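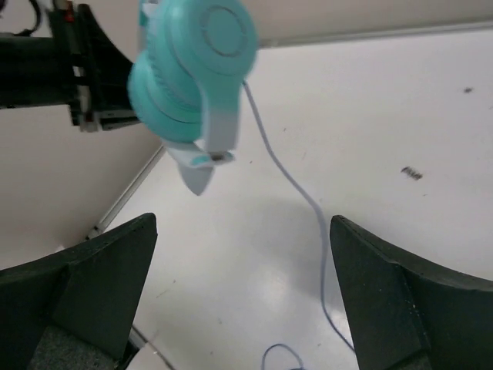

Grendwood Residents' Association - Outdoor Spaces Section
Member Discussion Board

Topic: Replacement of courtyard seating, east terrace
Started Monday, October 7, 2024

s_caldeira (Section Secretary)
Members are invited to comment on the replacement of the seating on the east terrace before the section meets to decide. The present benches were last refinished in June and the finish has already failed on the armrests. Two proposals have been received.

Proposal A, from Caron, is for teak benches with matching side tables, left unfinished.
Proposal B, from Pinheiro, is for benches made of recycled plastic boards in a driftwood color, with stainless steel hardware.

Both suppliers have confirmed that their benches can be anchored to the existing pavers. Please keep comments to the seating. Questions regarding the planters should be placed in the planter topic.

a.macedo
I wish to record my support for Proposal A. Teak has been used outdoors for a very long time and it ages well. The terrace is faced with brick and cedar, and a plastic bench will look out of place there whatever color is chosen. I would also ask the section to note that a wooden bench can be sanded and repaired on site. A cracked plastic board has to be ordered from the supplier.

Tower2_Teresa
With respect to Mr. Macedo, the current benches are also wood, and we have the same discussion about them every year. I served on the furniture working group when they were purchased. We were told then that they would need "light annual care." That care has meant closing the terrace for most of a week each time, and residents on my floor have complained about the smell of the stain.

I support Proposal B. It can be washed with soap and a hose.
Teresa Magalhães

a.macedo
The present benches are pine. It is not a fair comparison. The Caron proposal states plainly that no stain or oil is required if members accept that the wood will turn gray.

Tower2_Teresa
I accept that correction as to the wood. I am less certain that members will accept the gray. When the planter boxes weathered, this board received several requests to have them stained again, and I believe one of them was yours.

a.macedo
It was. The planter boxes had weathered unevenly under the downspout, and my request concerned that corner only.

xnava
May I raise the matter of heat? The east terrace has no shade until noon. My sister has dark plastic chairs on her patio and they cannot be used in July without a towel. Does the Pinheiro proposal say anything about surface temperature? A lighter color might be better if Proposal B is adopted.

s_caldeira (Section Secretary)
Ms. Nava, it does not. I have written to the supplier and will post the reply in this topic. A lighter color named "sand" is offered at the same price.

M. Nguyen-Tran
I have no strong preference between the materials but I do have a concern about weight. The plastic benches are listed at 19 pounds more than the teak ones. Each spring we move the seating to the wall for power washing, and if the benches are anchored I do not see how this will be done at all. Will the anchors be removable? The Cidano tables on the pool deck were fixed permanently and dirt now collects beneath them.

I would further ask that the seat height be stated. Several residents find the pool deck chairs too low to rise from comfortably.

s_caldeira (Section Secretary)
The anchors in both proposals are removable with a hex key. Seat heights were not given by either supplier and I have now requested them. The difference in price over the full order is around $400, with Proposal A the higher.

Tower2_Teresa
Then I would ask that the cost of sanding be added to Proposal A before any vote, so that members may compare the two fairly.

a.macedo
I have no objection, provided that the cost of replacement boards is added to Proposal B.

s_caldeira (Section Secretary)
Both requests are noted and will be passed to the suppliers. Sample boards may be viewed in the lobby office during regular hours - please do not remove them. This topic will remain open for seven days.

xnava
I looked at the samples this afternoon. The sand color is closer to the brick than I expected. The teak is very handsome. I remain undecided.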